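Prunosow 2024: stand bookings open to returning exhibitors

May 24, 2023 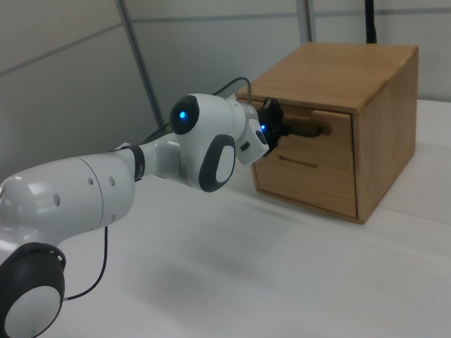

Priority booking period

Clanlow Events has opened stand bookings for next year's Prunosow manufacturing exhibition, which returns in February. Companies that took space at this year's show may reserve their existing position during a priority period of eight weeks. Any stand not confirmed by the end of that period will be released for general sale.

The floor plan has been revised and now provides 64 stands across 2 halls, compared with 61 at the last show. The additional space is in the second hall, next to the seminar theatre. Shell scheme and space-only options are available in both halls, and the price of each includes an entry in the show guide and on the exhibition website.

"Several exhibitors asked for larger corner plots, and the new plan allows us to offer them without moving the main aisle," said Vasiliki Stefanou, Exhibition Director at Clanlow Events. "We would encourage companies with particular power or floor-loading needs to contact us before they choose a position."

Bennani has been reappointed as official stand contractor and will handle all electrical orders. Registration and badge scanning will be provided by Prestix, whose system replaces the paper vouchers used previously. Exhibitors will receive their login details with the booking confirmation.

Proposals for the seminar programme are also being accepted. Talks should last no longer than half an hour and must not be sales presentations. Enquiries about speaking should be addressed to Said Samir, Conference Manager. All other enquiries should be sent to the stand sales office, which can supply the floor plan, price list and terms of booking on request.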